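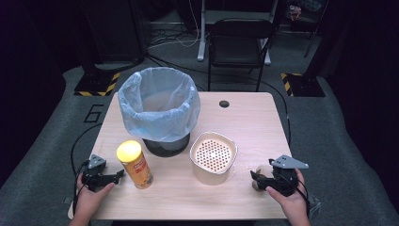
Tatisville Shared Workshop Finishes Lobo, a Pair of Hand-Held Grippers for Clearing Tables

TATISVILLE, 4 August 2025. The Skaltari workshop today released the plans for Lobo, a pair of grippers that a person wears out their forearms holding so that a robot may one day not have to be told what a trash can is. The plans are free. The forearms are your own.

Lobo was built by Skaltari members on weeknights, starting in February, in a shop better known for birdhouses and one very long canoe. Each gripper has two black fingers with soft pads, an angled gray plate on top, and a cable that will find the nearest chair leg if you let it. The person holding the pair does a chore the slow way, and the recordings go toward teaching an arm to do the same chore, which it will then do slower.

The first chore is tidying a table. Members picked it after a short discussion of what everyone at Skaltari is worst at. The working set is a lined trash can and a few ordinary things of the sort that pile up wherever people meet: a chip can, a canister with a holey lid, the remains of somebody's tea.
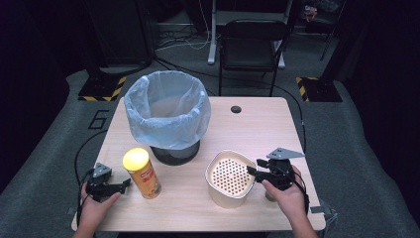

Both Lobo grippers at the table, with the chip can, the canister and the lined bin. Photo: Skaltari workshop.

"We thought picking things up would be the easy part," the build team said in a joint statement, which took longer to agree on than the finger design. "Then we tried it with our own hands inside two brackets and dropped a pencil for most of an evening."

The release covers version 7 of the fingers. Version 1 pinched. Versions 2 through 5 were stiff, bendy, stiff again and purple, in that order. Version 6 was fine and was left on a dashboard in the sun. The current one uses flat pads on dark gray brackets, and the bolts can be reached without taking the whole thing apart, a feature requested loudly and often.

Parts for one pair fit in a shoebox. A careful builder with access to a printer and a drill should allow around 33 hours, not counting the time spent looking for the good hex key. Skaltari's good hex key has been missing since spring and is not included in the plans.

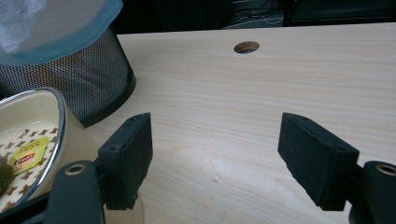

What Comes Next

The team will spend the rest of the summer on two things. One is a lighter bracket, since people's wrists have begun to complain on behalf of the rest of them. The other is getting the cables to leave the gripper in a direction a human arm would also like to go.

A sister shop in Gurbridge is building its own pair from the same drawings and has already sent back a list of corrections. Most of them are right. The one about the left-hand plate being drawn as a right-hand plate is very right, and the file has been replaced. Anyone who downloaded the plans before this morning should do so again, or resign themselves to owning a matched set of right hands.

An open build night for Lobo will be held at the Tatisville shop later this month. Bring safety glasses and something you wouldn't mind seeing dropped. Tea will be provided, and guests are asked to deal with their own tea bags.

About Skaltari

Skaltari is a member-run workshop in Tatisville with benches for wood, metal and electronics, and a sink that belongs to all three. Members pay monthly and sweep when asked twice. Plans, corrections and the build night sign-up are at the front desk and on the workshop's website.

Press contact: Skaltari front desk, Tatisville. Please let it ring.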